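Nitano Folding Phone Stand: A Grudging Review

by Reece Staniforth | 2026-07-06

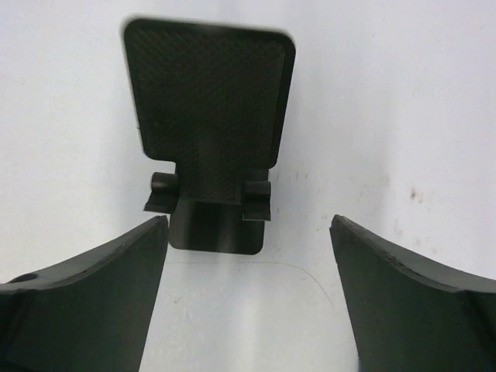
Matte black, hinged, textured on the face.

I have a drawer of phone stands. There's a bamboo one that smells of vinegar, a bendy-necked one that bows its head like a mourner as soon as you attach a phone, and a very handsome aluminium one that cost more than the jumper I'm wearing and scratches everything it meets. I wasn't in the market for another. Then my sister-in-law, Hạnh Võ, moved to Flaltmont and announced that Sunday roasts would now be supervised by video call.

So I bought the Nitano, mostly on colour. It comes in grey, black and a green the website calls Eucalypt and I would call Hospital. Postage took long enough that I'd forgotten ordering it.

I've used it for 4 months, nearly all of that in the kitchen, where phone stands go to be splashed. It has held up recipes, the cricket, and Hạnh telling me my onions were too big. The hinge is stiff. On the first day I thought it was faulty and went looking for the receipt. By the second week I'd come round, as a stiff hinge stays where you leave it and my bendy one never has. You do need both hands to adjust it, so work out your angle before you touch the chicken.

Portrait is fine. Landscape is fine until you tap the right-hand side of the screen, at which point the whole arrangement pivots gently to the left and you're watching the toaster. My phone weighs 200 grams in its case. Aisyah Kwok from work has a larger one and reports hers went face first into a laksa, though she also concedes she'd balanced the stand on a tea towel.

Charging is where I lose patience. There's no gap for a cable, so in portrait you either flip the phone upside down or watch the battery go. Burnov, who make the aluminium one, managed a cable slot and have never let anyone forget it. I'd have happily paid Nitano another two dollars for a hole.

It folds flat enough for a coat pocket, where mine spent most of December gathering lint in my good coat. The lint comes off with an old toothbrush. The instructions are one sheet and recommend a "soft dry cloth", which did nothing.

Would I buy it again? I did, a second one for the bedside, in Hospital.

Three and a half stars. The bamboo one is free to anyone who'll collect.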